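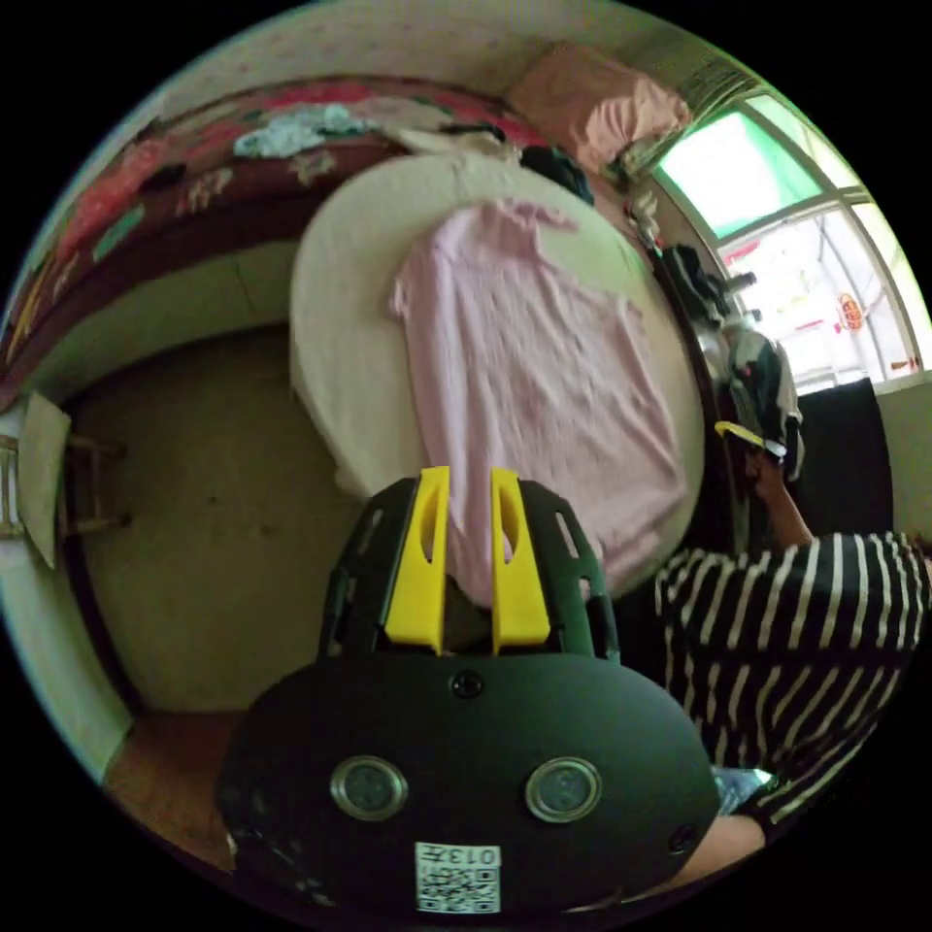
## Re: [paditz-rooms] Hand-held grippers and the rota

> On August 29, 2020, the Bestutside desk wrote:
>
> Two points from our side. First, is gripper time counted as room time or as extra? Second, if the folding goes over to machines after October, what is left on the rota for the people who do it now?

First point: it is extra. Zindard pays it as a separate line, up to 46 minutes a shift, and the room target drops to match. Anyone whose target has not dropped should write to the Paracha office with the shift number.

Working with the tool is slower than working by hand. A fold has to be made with two fingers, one grip at a time, and most of us had to relearn where to take hold of a hem. After 16 shifts my wrist was the limit, so I now change hands between items. 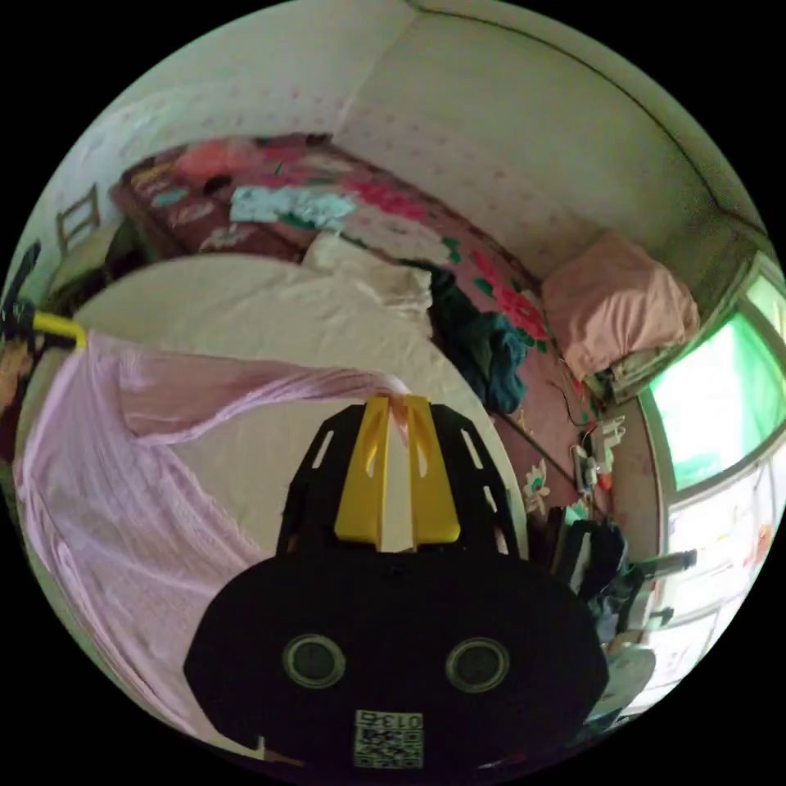
The second point depends on what the machines can take over, and I would not plan on whole rooms. Table folding of single garments is the likely first step. Beds are harder: with a pale pink sheet lying in creases next to a cream duvet, and a pile of dark clothes further back, someone has to decide what belongs to the bed before any folding starts. Sorting of that kind stays on the rota in the draft I have seen - as do stain checks and anything with a delicate trim.

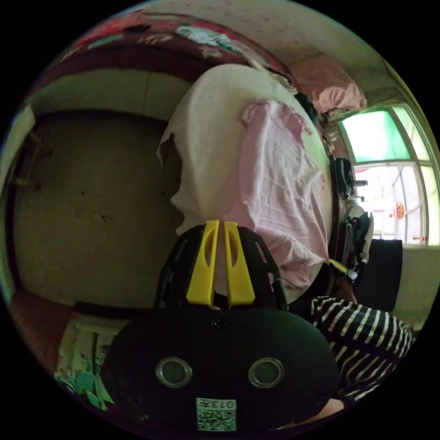

The same draft moves 4 posts from folding to checking, at the same grade. It says nothing on hours. I have asked for 180 days' notice of any change in hours and have had no answer yet.

Please send corrections to the list, with the shift number in the subject line.

Paditz rooms, early rota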